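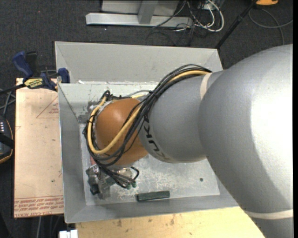
The KUKA arm reaching into the grey bin, with a dark green block on the bin floor.

Bin-picking club takes its arm to the Urnano student challenge in December

I'm Ntombi Van Wyk, I run the after-hours robotics club at Maes College, and I'm very happy to say we're going to the Urnano student challenge this December! There are 22 teams on the list and we've never entered before, so forgive me if I sound a bit giddy.

Our entry is called Troralley. The task sounds simple enough: the arm has to find a part in a metal bin, get hold of it and put it down in a tray next door. Then you try it with a part lying right up against the wall — which is where most of our evenings have gone. Those sloping sides leave the gripper very little room, and Siyabonga Zulu has rewritten the approach angles so many times that he's stopped naming the files properly.

Seven students are on the team this year. Čestmír Matoušek looks after the gripper and the cabling, and Orest Maksymiv does the vision side with help from two first years. Our best practice run so far is 46 picks without a drop. I screamed, and the badminton people next door came in to check on us.

"I joined because my mate did, and he left after a week," says Siyabonga. "Now I dream about bins. I'd like to beat 46 before we go, though."

Dradeo has kindly paid our entry fee and the van hire, and we'll have the club's name on our shirts if they arrive in time.

We're holding an open practice at 6pm on the evening before we travel, in room 2096. Family, friends and reporters are all welcome, and there'll be tea. Please let Sizwe Xaba in the college press office know if you'd like to bring a camera crew, as it gets tight in there.

Contact: Sizwe Xaba, Press Office, Maes College | © Maes College | Back to top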